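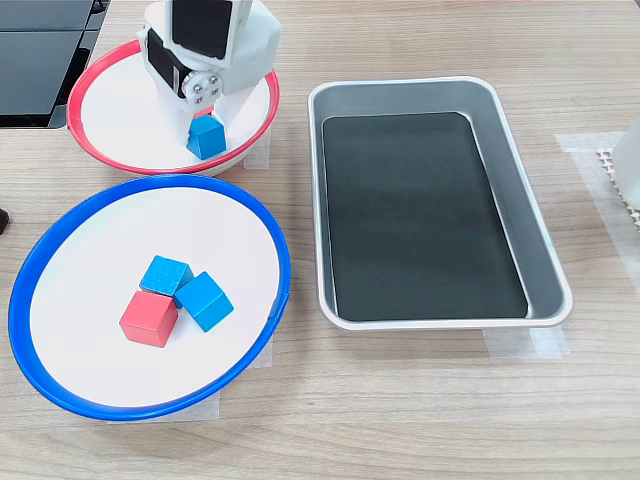 Karabo Ngubane wrote in to ask if the sorting trays are only for the little ones, becuase her nine-year-old wants a turn too. Any age, Karabo. Bring him. He can do the two-color rule, or make up his own and see if the grown-ups can guess it.

Quick notes on the toy shelf, then. Block sets are back at the Bradmont branch after the big clean – 35 sets, all checked, 10 still short a piece or two. If you find a stray cube down the back of the couch please just drop it at the desk, no fines, no questions.

Borrowing is the same as before. One set per family, 13 days, back in the bag it came in.
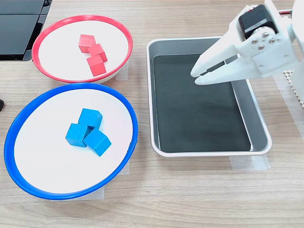

Sorting hour moves to mornings in May, doors at 9:30. Halima Nwankwo is running it, Nandi Hendricks on the weeks Halima can't. Start easy with the new kids – red cubes in the bowl with the red rim, blue in the blue, same as we set ours up. Then swap the rule halfway and watch their faces. A bit of tape on the table helps if you're doing it at home. Metal tray is good for the starting pile, also loud, sorry to the neighbors.

Still need: small bowls (plastic, any color rim), drawstring bags, and somebody with a van for the Gotau pickup. Tell Halima or leave a note at teh desk.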